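Tradska open day, Stammont site, 22/08/2024

Quick write up before I forget it all. Notes done on the bus back, so sorry for the mess.

Got there late, car park at the front full, sent round to the overflow by the old weighbridge. Long walk. Sign in, sticker, hi-vis, off you go. Groups of 30, which is too many for the first corridor and you can't hear a thing at the back. Ours was the second group out. If you go in September (they're doing it again) ask for the early one.

First stop was the board store. Big reels, smell of damp cardboard, forklift kept wanting to get past. They buy the coated board in from Vernwood and keep 8 days' worth on site. Used to be more but they lost the second shed. Our guide was good on this bit, clearly worked in there for years.

Then the cup line. This is what most people came for and it is worth it. Blanks get punched out flat, wrapped round a former, side seam heated and pressed, bottom dropped in, rim rolled over. All so fast you only see it when they run it slow for visitors. 900 cups off one machine in the time we stood there, according to the counter, and we weren't stood there long. Ear plugs from the box by the door, take two pairs, mine fell out.

The rolled rim is what holds the whole thing open. Didn't know that. Guide passed round some with the rim left off and they go floppy as soon as you pick them up. With the rim on you can hold it quite firmly round the middle. Squeeze high up though and the rim kinks and then it never really goes round again. Everybody had a go, bits of bent cup all over the place by the end.

Seams next, a bit dull. Leak test is coloured water on blotting paper, left overnight. They pull samples from each shift and anything with a stain gets traced back to the reel. Somebody asked about the lining and got a long answer, I missed half of it. Plastic one being phased out, water based one coming, costs more. Think that was it.

Canteen after. Tea in their own cups, obviously. Cheese roll fine, coffee not. Bought a sleeve of the plain white ones from the seconds table, good price, will do for the allotment.

Last part was the handling room, upstairs, Olatunji building. Plain pale tables, office chairs, a lot quieter than downstairs. We had about 40 minutes left by then and could wander as we liked. I spent most of it looking at what happens to a cup wall under fingers. It doesn't dent evenly, it goes into flats, so a round cup ends up nearer a triangle. Same as the ones we'd mangled downstairs. I'd have stayed longer but they were calling people for the bus.
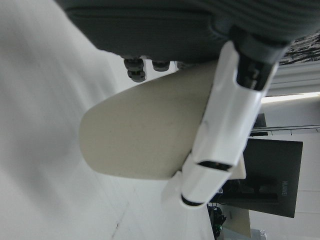
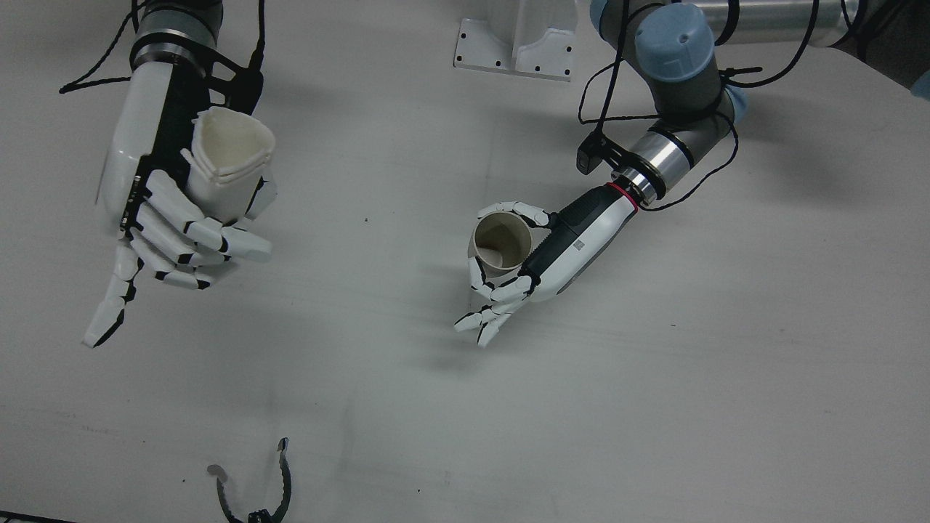 Upstairs at Stammont. The squeezed cup is in the second one.

Practical stuff. Flat shoes, they do turn people away for sandals. No bags on the line, lockers take a pound coin and you get it back. Lift to the upper floor was working but tiny. Toilets only by reception so go befor you set off. Free entry, book by email, they took a week to anwser mine. Buses back are hourly and the stop is on the far side of the road.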